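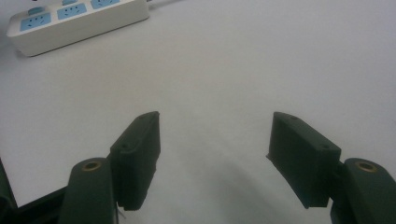
Wemunier Publishes Results of Hand-Held Gripper Comparison

January 5, 2026 - Wemunier, a maker of test equipment for robot developers, has finished a comparison of two hand-held grippers used for recording manipulation tasks. The grippers are the Iller, which is already sold to laboratories, and the Ezzat, which is still a prototype. The full results are available from today to all registered customers of the company.

The comparison began in September at the Polleo test hall. Its purpose was to learn which finger shape and which camera position give the more useful recordings when a person works with common household and office items. Many customers have asked for this information before they order, and until now the company could answer only from its own experience.

Each gripper was used for 25 tasks. Every task was repeated 20 times by operators who had received the same short training. Some tasks needed one hand only, and others had to be done with a gripper in each hand. The items were selected because they are difficult in different ways: soft cloth, thin cards, round bottles, and power strips with their cords attached.

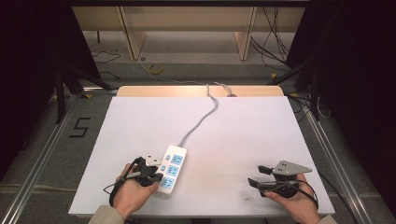

The power strip tasks took more preparation time than the company had planned. A cord does not return to the same shape after each trial, so the operators needed a written starting position for the strip and also for the cord. This starting position is now part of the test procedure, and other teams may use it free of charge.

The Iller performed better with flat and thin items. Its jaws close with less play, and the operators reported less tiredness in the wrist after a long session. The Ezzat has a wider opening and was preferred for bottles and for moving a power strip across the table. On cloth, the difference between the two was too small to name a winner.

The camera test gave a clear answer. A camera close to the fingers shows the contact well but loses the rest of the table when the hand is low. A second view from the head of the operator solved this in most of the two-handed tasks - but it also made the preparation of the data slower. Wemunier recommends the second view for customers who work with cables or with other items that change their shape.

Two changes will be made to the Ezzat as a result of the comparison. The finger pads will be made shorter, and the cable will leave the body at a different angle, so that it pulls less on the hand. The price of the final version is not decided yet.

Laboratories that wish to repeat the comparison with their own grippers can request the task list and the score sheets from the Wemunier customer office. Test days at the Polleo hall can be reserved through the same office.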